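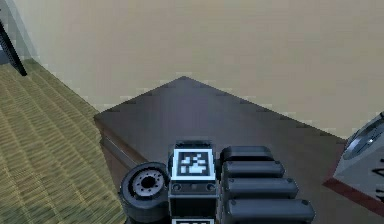

Dark table top and olive-green woven rug against the beige wall.

Report of the May visit to Olvera Court

Members of the Covov Tenants' Forum visited Olvera Court on a Friday in May at the invitation of Fonov Housing. The purpose of the visit was to see how a housing scheme for older people is let, staffed and maintained, and to gather points for the Forum's reply to the consultation on our own scheme at Mill Lane. The party was led by Marion Baird and included Sowmya Devadiga and Gil-soo Noh. We were received at 10 a.m. by the scheme manager, Ketsara Wattanapong.

Background

Olvera Court has 51 flats on three floors, arranged on two sides of a shared garden. All are let on assured tenancies to people aged 60 and over. The site was formerly a bus depot, and the ground had to be cleared of old fuel tanks before building could start, which delayed the opening by a winter. Fonov Housing received more than 300 applications for the first lettings. Priority was given to applicants already living in the borough and to those giving up a family-sized home.

Ms Wattanapong explained that the waiting list now stands at 200 households. It is reviewed each spring, when every applicant is written to and asked to confirm that they still wish to be considered. Members asked what happens when no reply is received. A second letter is sent, followed by a telephone call, and the name is removed only after all three have gone unanswered.

The flats

The flats are offered either bare or part furnished. The furnished option was introduced after the first year, when staff found that several new tenants were moving from lodgings or from the homes of relatives and had very little of their own. Items are chosen in plain finishes and remain the property of the landlord. The weekly charge for them is shown separately on the rent statement.
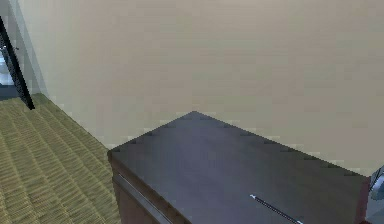
Dark wooden cabinet in the corner of a room, viewed from above.

Mr Noh asked whether tenants may redecorate. They may do so with written consent, which is normally given within ten working days. Tenants are not required to return walls to their original colour on leaving, a rule the Forum would like to see adopted at Mill Lane.

Heating is supplied from a shared plant room and metered to each flat. Members had heard complaints of high bills at similar schemes and raised this directly. We were told that the standing charge was reduced last autumn following representations from tenants, and that a further review is under way. The Forum has asked for a copy of the findings.

Getting about the building

Yareli Mendoza, who advises Fonov Housing on access, joined the party on the first floor. She spoke at some length about colour contrast. Many older people find it hard to pick out a fitting that is close in colour to the surface behind it, and she would like contrast to be considered at the design stage, before any doors or switches are ordered.

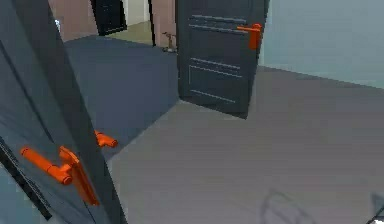 Signs were also discussed. Each floor has its own name and colour, but tenants had asked for larger flat numbers and these are to be fitted over the summer. Mrs Devadiga noted that the route from the lift to the laundry passes through two heavy fire doors. Ms Mendoza agreed that these are difficult to manage with a basket or a walking frame and confirmed that hold-open devices linked to the alarm have been priced.

Repairs are reported by telephone or through the Zililix system, which the landlord uses across all its homes. Take-up of the online service at Olvera Court has been low. The office therefore keeps a paper book at reception, and entries are copied across each morning.

Social activities

A tenants' group meets monthly and receives an annual grant of £400 from the landlord. It has been spent on garden tools, a tea urn and a coach outing. Attendance is better in the afternoon than in the evening, and meetings have been moved to 2 p.m.

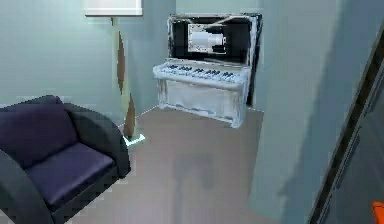 The group's main request at present is for a small guest room, so that visiting family need not stay elsewhere. Fonov Housing has not yet agreed to this. The only suitable space is a ground-floor store, and planning consent may be needed for a window.

Matters to be taken forward

The Forum will ask for the following to be included in its consultation reply: separate display of furniture charges on rent statements; a written policy on redecoration; early advice on colour contrast; and a paper method of reporting repairs alongside any online system. Mrs Devadiga will draft the section on heating charges once the review has been received.

The Forum thanks Ms Wattanapong and her colleagues for their time and for the lunch provided. Members wishing to add comments to this report should send them to Marion Baird before the next meeting.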